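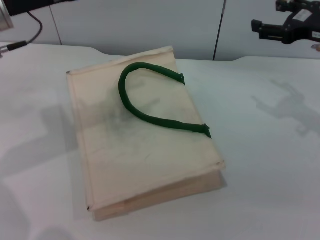
tote start pose, head cam, green handle up

Skitow forum > Perception > Handle segmentation grabs the shadow too

mohcine_e
26 May 2026
Ok so I've been stuck on this for longer than I want to admit. Task is picking up a flat canvas tote by the handle. My segmentation model is fine on the strap itself, dark green on cream, should be the easiest thing in the world. But the mask keeps bleeding into the soft shadow on the inside of the curve, so the centerline gets pulled inward and the planner picks a grasp point that's on cloth. I trained on 1,483 labeled images, input is RGB only at the moment. Anybody been through this?

bouchra.h
What's your threshold? I had the same thing with cables and going stricter on the mask fixed most of it. The shadow pixels were all low confidence.

mohcine_e
Tried it! Then the mask breaks up near the two ends where the strap is kind of frayed, and the skeleton code gives me two pieces and picks the wrong one. So I trade one bug for another.

radwan_amr
Drop the segmentation and use depth. A rope handle sits above the cloth, the shadow doesn't. Done.

bouchra.h
Depth on a thin strap that close to the bag? Good luck. Ours was mush at the edges, and the bag puckers too, so the cloth isn't a clean plane you can subtract.

radwan_amr
Depends on the camera and how far away it is. I'm getting usable height on 4 mm cord. I'd still take that over relabeling.

loubna_ah
I'm with Bouchra on depth, but I don't think the threshold is the real problem either. Look at the gray smudge in the middle of the bag, right under the handle. If your totes all have a patch like that then the net has learned "green thing plus gray next to it." Also the gripper is throwing a big shadow on the table on the right. Does that move during your rollouts? Because your training set probably has it parked in one spot.

mohcine_e
Huh. Most of my images were taken with the arm parked, yeah. I was only worried about the shadow on the bag.

loubna_ah
So augment. I paste random soft dark blobs over 50 percent of the batch, blurred a lot, some crossing the handle. Took me one afternoon to write - way cheaper than new labels.

radwan_amr
Fake shadows look fake. You'll be back here in January asking why it fails under a different lamp.

loubna_ah
They don't have to look good Amr, they have to be annoying to the network :)

mohcine_e
Gonna try the blobs tonight and bridge the skeleton gaps when the two ends point at each other. Will run 100 picks and post the log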